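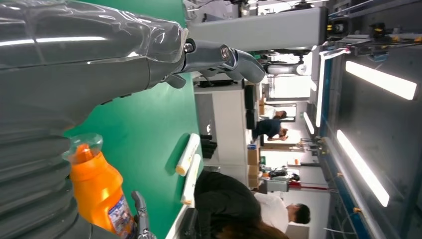
Boltix open day, the two-arm bench with the orange bottle. Taken by me in the sense that I asked for it and got it by email.

Mullport Makers Board > Shop Talk > Trips and Shows

gearlash_50
Went to the Boltix open day over in Priltthorpe this April and promised a few of you a report. They sign you in, hand you a visitor sticker that falls off by the first door, and walk you through in batches.

The bench above was the one I cared about. Gray arm, gray fingers, green tabletop, and the whole arm done up in clear plastic like my grandmother's good sofa. The demo was supposed to be a handoff: pick up the bottle, pass it across, set it down. During my batch it did this twice and then thought about its life for a while. The guide used the time to tell us about the company picnic.

I'm not complaining. I came for real work and that is what real work looks like. Better than the trade show kind where everything is bolted to one spot and has been rehearsed since Christmas.

torque_and_cheese
Twice is not a demo. Twice is a coincidence with a budget.

gearlash_50
It was two out of three, so technically a majority.

palletjackie
I was in the afternoon batch and ours went five for five, so either they fixed something over lunch or you make it nervous.

What's the deal with the plastic? I asked and got a long answer with "contamination" in it and came away knowing less. We sleeve the arm at my job too but ours is a tailored jacket that cost more than my truck. This looked like somebody went at it with a roll of the stuff.

mullport_mike_652
Bag and tape is perfectly respectable. We ran one bagged for a whole summer next to a spray booth. You change it when it gets gross. With the fitted jacket you wait weeks for the vendor to ship another one and meanwhile your arm is out of service in its underwear.

palletjackie
And when the loose part gets into the fingers?

mullport_mike_652
Then you tape it better.

torque_and_cheese
Look at the wrist in that picture though. It's bunched up right there and a bolt is sitting out in the open anyway. So what is the cover covering? If you care about drips you cover the joint. If you don't, you can skip the shrink wrap and let people see the machine they drove 35 miles to look at.

gearlash_50
I'll give you that one. The bottle had film around its neck and cap as well. I suspect one person there owns the roll and is enjoying it.

slowfeedrate
Question from somebody who couldn't go. What were the white tubes lying on the table for? Next step in the demo?

gearlash_50
Never saw anything touch them. I meant to ask and then the picnic story started. Jackie?

palletjackie
Nope. Bottle only in ours too. There was a handout, but it covered the schedule, the parking and a map of the restrooms, in that order of detail.

old_cronin_hand
I'll be the sour one. I went to the Cronin open house a few years back and it was a different class of thing. Clean floor, rope line, the robot loaded parts for a solid hour and never dropped one. You left thinking you should buy one. At Boltix I left thinking I should help them tidy up. There's a stack of cardboard boxes in the middle of the room in your photo! With company coming!

slowfeedrate
Cronin's was also running one part, one fixture, one motion. My garage door opener can do an hour of that.

old_cronin_hand
Your garage door opener makes money for nobody. The Cronin cell did. There's something to be said for a machine that does one dull thing all day.

gearlash_50
Sure, and I'd buy the Cronin one for my shop tomorrow if I had the cash. But as a thing to go LOOK at? I've seen parts get loaded. I load them. I'd rather watch people bent over their own problems ten feet from the bench. Also the boxes give me hope, my place looks the same.

torque_and_cheese
Anybody get a price out of them?

palletjackie
A man in my batch asked straight out and was told it "depends on the application." He said the application was moving a bottle. They took his email.

mullport_mike_652
They'll be sending him a newsletter until he dies.

torque_and_cheese
Did they say how fast it's supposed to run? Slow is fine, but I'd like it to be slow on purpose.

gearlash_50
No number. I didn't time it and I wish I had. Slower than me, faster than my brother-in-law.

old_cronin_hand
Which leaves a lot of room, if he's the one who did your deck.

gearlash_50
Same one. Anyway they said they'll do another day in the fall and the sign-up goes through the front desk, ext. 2238. If enough of us want in, I can drive four. Jackie, bring your jacket catalog and we'll make it awkward.

palletjackie
I'm in, but I'm asking about the tubes first.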